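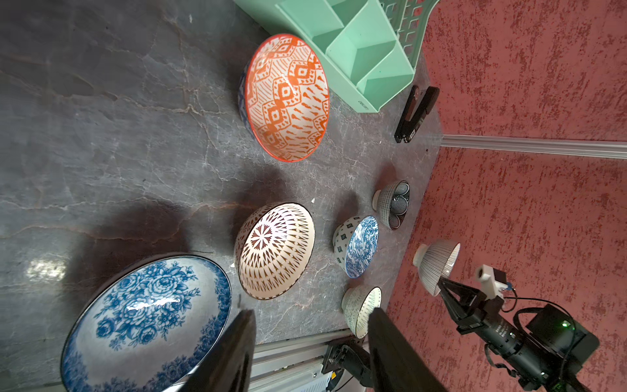 Striped bowl in the second arm's gripper, six more on the counter.

The bowl station at Plevar has been running with two arms since May, and I have been asked by several people outside the company what it changed. The short answer is the job descriptions. The longer answer takes some background.

Plevar handles mixed lots of tableware for shops and restaurants. A lot comes in, every piece gets picked up, turned over, looked at inside and out, and set down with others of its pattern. Until this spring two people did that standing at a counter for a full shift. Slamet Siregar did it for years and is very fast. Azlan Yusof joined later and is slower, but he catches hairline cracks that Slamet misses, which Slamet will confirm if you ask him when he is in a good mood.

The arms do the pick, the turn and the set-down. Each has a two-finger gripper and a camera. The software is Jugah, configured by Larasati Chong, with a pattern library we keep in Elavero. People do everything that involves an opinion.

Picking is harder than identification. Pattern matching was acceptable within the first few weeks, mostly because decorated bowls give the software plenty to look at. Plain glazes are worse. A bowl sitting on its foot is an easy pick: approach from above, one finger inside the rim, one outside, close to the force limit, lift. A bowl on its side presents a rim at whatever angle it happens to have settled, the wall curves away from the finger, and if the first contact is off center the bowl rolls. A person corrects for this without noticing. The arm has to be told that the bowl moved, stop, look again and plan a new approach.

We track each lot by attempts. In the lot I have figures for, there were 3000 pieces, of which 2810 were placed on the first attempt. Most of the remainder were placed on a retry. After two failed retries the piece is flagged and the arm goes on to the next one. A flagged piece waits for a person.

That last rule is Azlan's and it is the best thing in the configuration. The default was to keep trying until timeout. He watched a small bowl get nudged farther and farther along the counter and asked why the machine was allowed to be that stubborn. Larasati changed one value and our flag count went up while chipped rims went down. 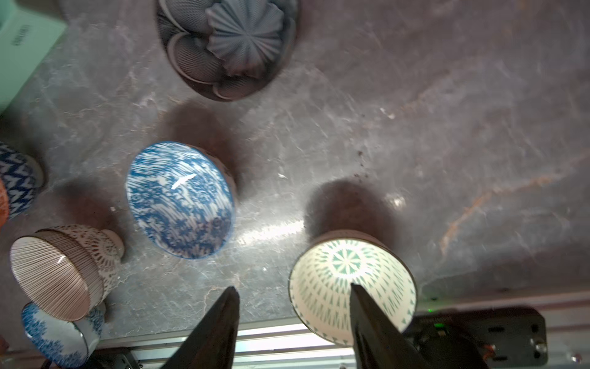 Light was the next problem. The counter is polished, and the glare moves when anything over it moves, including the arms themselves. A highlight on a white glaze can look like a chip to the inspection step. It can also hide one. We tried a diffuser, then a second diffuser, then lowering the exposure. Lower exposure helped with the highlights and made the dark glazes nearly unreadable, so now the software takes a short exposure and a long one and compares them. This costs time on every piece. I argued against it and lost to Arif Sutanto, who had better data.

As for the people. Slamet no longer stands and sorts. He clears flags, checks the inspection results against samples and decides what counts as a second. His shoulder is better, by his account. He also finds the day longer. Sorting had a rhythm and he could talk while he did it – clearing flags means being interrupted at intervals he does not control. I had not considered this when we wrote the proposal, and I don't think the hours-saved figure we put in it captures anything of the kind.

Azlan went the other way. He asked for access to the pick logs and now spends part of each shift labeling failed grasps. His pay grade was adjusted after some back and forth, later than it should have been. Syahrul Lumenta, who schedules the floor, had to rewrite the break rota, as the old one assumed that if both sorters stopped, the station stopped. It doesn't stop now, so for a while people were skipping breaks to keep up with the flags. The rota now pauses the arms for breaks. There was a complaint about throughput from upstairs and the pause stayed in.

Training is the part I would do differently. New hires used to learn patterns by handling them, a few hundred pieces at a time. With the arms doing the handling, a new person sees only the odd cases and has no sense of what a normal piece feels like. We now give each new hire 55 pieces from a current lot to sort by hand before they touch the console. Slamet picks the pieces. He includes a couple of near matches on purpose and does not say which.

Still open: nested bowls, which the arms cannot separate at all, and pieces with a very wide rim, where the gripper opening is fine but the lift tilts. Flarkach has sent finger pads in a softer compound and Larasati is fitting the first pair to the left arm, with the right arm kept as it is for comparison. I'll post the attempt counts when we have a full lot on them.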